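Notes for the Trondinow food talk, August 3, 2023
Speaker: Aslı Sarıgül
Title on the program: "Cooking in Other People's Kitchens"

Start before they've finished sitting down. Thank the hosts. Mention the coffee, but don't praise it, I'm under oath up here.

Opening. For most of my working life I have cooked in kitchens that belong to somebody else. Guest weeks, pop-ups, one wedding on a ferry. People assume this is glamorous. What it mostly involves is opening drawers. Every kitchen has a drawer for the things that don't go in the other drawers, and the can opener is in there, under the birthday candles.

(Pause. If they laugh, go on to Clisham. If they don't, go on to Clisham faster.)

Clisham story. First guest week I ever did. Twelve seats, one oven, and the oven door held shut with a spoon through the handle. I had sent ahead a menu of 19 dishes. Obadia Urio ran the place then and he read it standing up, all the way to the end, very politely, and then asked which six I wanted to cook. I was insulted for an evening. By the second night I had dropped to five and was thinking hard about the fifth.

What went out in the end: chickpeas with lamb neck, a pepper salad, flatbread, a yogurt soup, quince. The quince was the one people wrote to me about. It had been in the oven two hours longer than planned. Spoon trouble.

Next slide. 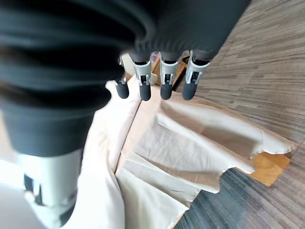
So how do you write a menu for a kitchen you've never seen?

Write down what you can cook on two burners with a borrowed knife, then cross out anything that has to be served the second it's ready. Whatever is left will survive a slow waiter and a fast oven. If nothing is left, add soup.

Say the bit about asking the right things by phone. Chefs ask about suppliers. Ask how wide the sink is. At Satitz I asked about tomatoes for half an hour, got wonderful tomatoes, and washed them in a sink you could have worn as a hat. Other things to ask: where the trash goes at night, who has the key to the walk-in, whether "walk-in" means you can walk in.

Then money, quickly, as this crowd will ask anyway. My worst summer I cooked 3000 covers and came home owing money on a mixer. It was a nice mixer. I still don't know why I bought it for a tour on which every kitchen already had a mixer. Don't explain, just look sad and move on.

Bread section. The Uçar bakery let me share their ovens for the month, starting at three in the morning. Lovely people, none of whom spoke before five. I learned more about flatbread there than I did in school, mainly by having mine silently taken away and replaced with a better one. Their dough was wetter than mine, rested longer, and got handled about as much as you'd handle a sleeping cat.

(Cut the oven temperature part if we're behind. We will be behind.)

Next slide.

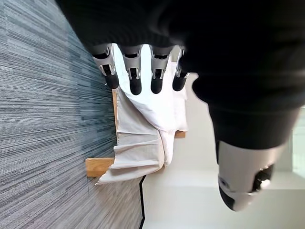

Measuring is what people write to me about most, and I have been no help to any of them. My grandmother's recipes give water in fingers. Two fingers over the rice, four over the chickpeas, and she never said whose. I tried it with cooks of different sizes at Clisham and got everything from stew to porridge. You want them lined up side by side, like the four on the slide, only laid flat against the inside of the pot, and you measure across all of them at the knuckle. With my hands that comes to a good depth for dried chickpeas that have soaked overnight. With Obadia's it's a swimming pool. So measure your own once with a ruler, write it inside the cupboard door, and after that you can be as mysterious about it as she was.

If someone asks about canned chickpeas: yes, fine, I use them too. Drain, warm gently, don't make a face.

Salt. Borrowed kitchens have salt you don't know. Some of it is fine as dust and some of it is gravel. Taste it on its own before you season anything. I once salted a pot for a full room with somebody else's fine salt and my own usual handful, and we served a great deal of bread that evening.

Reviews, if there's time. A site that shall remain unread by me has 934 reviews of places I've cooked in. The one I know by heart says "portions normal." I have considered putting it on a card.

Last part, questions. Repeat each one into the microphone, the back row never hears them. If there's silence, ask who has an oven with a spoon in the handle. There will be one. Let them talk.

Recipe sheets are on the table by the door. The quince is on the back, with the proper time this time.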